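3.2 Order of work inside the case

The desktops treated at the Pomare workshop were received from two municipal offices, both of which had replaced their machines in the same budget year. In total 187 towers were logged, opened and sorted before the end of November. Each was laid on its side with the side panel taken off, so that the board, the drive cage and the power supply could be reached from one direction. Technicians then followed a written order of work: memory first, then the processor, then expansion cards, then drives, and last the power supply and its cables.

The order was drawn up by Said Lahlou and Ghada Matar after an early round in which parts were removed in whatever sequence the technician preferred. That round produced two kinds of avoidable loss. Memory modules were cracked when a drive cage was pulled past them, and contacts in processor sockets were bent by loose cables falling back into the case. The socket was the more serious of the two, as a board with bent contacts could not be sold on and went directly to metal recovery. The written order therefore treats the socket as the most delicate point in the machine once its processor is out – no further part is to be lifted over it without a cover in place.

Figure 4 shows the parts of the interior to which the order of work refers.
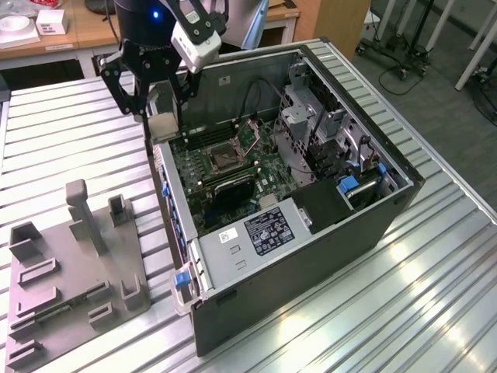

Figure 4. Interior of a desktop tower laid on its side, with the processor socket empty and its lever raised. Memory slots lie to the left of the socket; the drive cage is on the right and the power supply in the lower part of the case.

Ilham Tazi objected that the order puts the processor too early, and that a board meant for resale would be safer if the processor stayed in its socket until the cables and drives had been cleared. In her view the time lost by returning to the board at the end would be small beside the value of the boards saved.

We tested this suggestion on a batch of 13 towers. No socket was damaged in the batch, but the technicians reported more difficulty in freeing the heatsink clips once the case had been moved several times, and two of the clips broke. The sample is too small to settle the matter. The original order was kept for the remaining machines, with the socket cover made mandatory.

Cables were left until last in both versions. Where a bundle crossed the upper part of the case it was tied back toward the drives before any work on the board began. Labels on power supplies were copied into the Mesero log before removal, and units whose labels could not be read were set aside for separate testing.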